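The Two-Minute Rule and Other Things I Have Stopped Believing

Posted 9/3/23

I have now read enough about habits to be considered a hobbyist. It began in April, when a coworker lent me a paperback with a sunrise on the cover, and it went on through the summer in the form of newsletters, a podcast, two library books and an app called Vavard, which I paid for. I want to set down where I ended up, mostly so that I stop bringing it up at dinner.

Where I ended up is that I don't think most of this stuff is true. I think some of it is harmless, and a little of it is useful in the way that "drink some water" is useful. But the confidence of it bothers me.

Take the two-minute rule. If a thing takes less than two minutes, do it now. Fine. I tried it for a few weeks and what I learned is that I am very bad at knowing what takes two minutes. Answering my sister's text takes two minutes unless she answers back, and she always answers back. Putting the trash out takes two minutes unless the bag has a hole in it. By ten in the morning I had done a pile of two-minute things and had not started the one piece of work I was being paid for. The book has a page on this. It says I should "protect my deep hours." So the rule is do it now, except when you shouldn't, and you will be able to tell. I could already do that much without a book.

Then there's stacking, where you attach the new habit to an old one. After I pour my coffee, I will write one line in my journal. I did do this one for a while! I have the notebook. The entries get shorter as they go along and toward the end several of them are about the coffee.

Vavard was the worst of it, and I'll be fair to Vavard, because I'm sure the people who make it mean well. You put in your habits and it gives you a little chain of dots, and if you miss a day the chain breaks and you're back to zero. I got a chain of 54 days on stretching. On the day after that I had a stomach bug and did not stretch. The next morning the app showed me one sad gray dot and the words "Every journey restarts!" and I have not stretched since. I can't prove the app caused that. I can say I used to stretch now and then for years with no dots at all.

What gets me is how the failures are handled. If you keep the habit up, the system works. If you don't, you didn't do the system right -- you picked too big a habit, or too small a one, or you didn't have a "why," or your why belonged to someone else. I can't think of a result that would make one of these writers say, huh, maybe not. My uncle used to sell a fuel additive on the same terms.

And the stories! There's a man in nearly every one of these books who turned his life around by making his bed. I make my bed. I've made it since I was a kid because my mother would come in and look. It has led to a made bed.

I went and tried to find out where some of the numbers come from, the ones about how many days it takes before a habit sticks. I'm no scholar and I won't pretend I did this properly. But I followed the footnotes in the two library books, and one footnote went to another book of the same kind, and that one went to a talk, and the talk was no longer online. The other book gave 2000 repetitions as the point where a skill "becomes automatic" and had no footnote. Two thousand of what? I've parallel parked more times than that, and people still come out of their houses to watch.

The part I had the most hope for was the bit about surroundings. Change the room and you change the behavior, they say, and that at least sounded like something a person could do on a Saturday-type afternoon without having to become someone else. So I cleared off the table where I work. The mail went, the chargers went, the bowl of keys went to the hall. I liked it a lot. I still like it. My output, as far as I can measure it, which is invoices, did not change. In May I had sent 11 and in the month after the great clearing I sent 11.

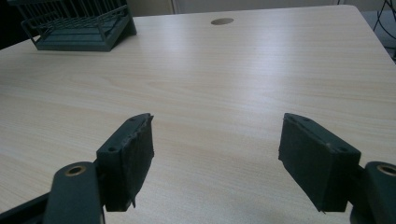

Chepkoech Bakilana wrote to me after the last post, where I'd complained about all this in a shorter and crankier way, to say that I was judging the whole field by its airport books, and that the plain version had worked for her. She'd wanted to practice the violin again after a long gap. She left the case open on a chair instead of shut in the closet, and she played most days from then on. She had no chart and no app. She said I seemed to want a habit to be a machine that runs without me, and that if I expected that then of course I'd be let down.

I've thought about this more than I wanted to. I believe her about the violin. But I'd ask her the same thing I'd ask the books: how would we know it was the chair? She wanted to play the violin. She had wanted to for years, by her own account. It seems at least as likely that one spring she wanted it enough, and that the open case was part of the wanting. I've never once heard of someone leaving tax forms open on a chair and drifting over to them each evening with a full heart.

I did write back, and she says I'm impossible to please. That may be so.

The other pushback came from Tekle, over lunch. Tekle Bogale has kept a running log since before there were phones to keep it on, and he said that the talk about systems is just something to hold on to while you do the boring part. He doesn't care if it's true. He compared it to counting when you climb stairs. I said that was a pretty good case for counting, and a poor case for paying six dollars a month. He said he'd never paid anybody. So we mostly agreed, and then he told me I should run, so we stopped agreeing.

I should say what I do believe, or this is only grumbling. (It's largely grumbling.)

I believe people change what they do when the thing they were doing gets hard or the new thing gets easy, and that a lot of this is luck. I walked a great deal when I lived near Rweyemamu, the grocery with the good bread, and the reason was that there was no parking. I had no why. I moved, and I quit walking, and a person reading my dots would have said I lost my discipline that year. What I lost was a grocery.

I believe money and sleep do more than any notebook. The years when I was "good at habits" were the years when I had a steady job and went to bed on time, and I don't think the arrow points the way the books draw it. This gets about a paragraph in the sunrise book. It's in the chapter on obstacles.

I also believe that some people simply enjoy having a system, the way others enjoy having a boat. That's a fine reason to have one. My neighbor keeps his garage in labeled bins and is a happier man than I am. But he'd have been that man with or without the bins, and I wish he'd stop giving me bins.

So, for the record, the current state of things. Vavard is canceled, or I think it is -- they make you go through 3 screens and the last one has a picture of a puppy on it. The newsletters are mostly unsubscribed, except for one that I keep because the author is feuding with another author and I'd like to see how it comes out. The coffee journal is in a drawer. The paperback goes back to my coworker as soon as I find it.

I still have one library book left, on quitting things, and it's overdue. I've read the first two chapters. He says most people quit too late, and then he gives a quiz to find out what kind of quitter you are. I came out as a "Lingerer." There are four kinds and I'd have believed any of them.

If somebody has read one of these that changed something and can tell me what changed and for how long, the comments are open. I mean it. I'd ask only that you wait a year before answering.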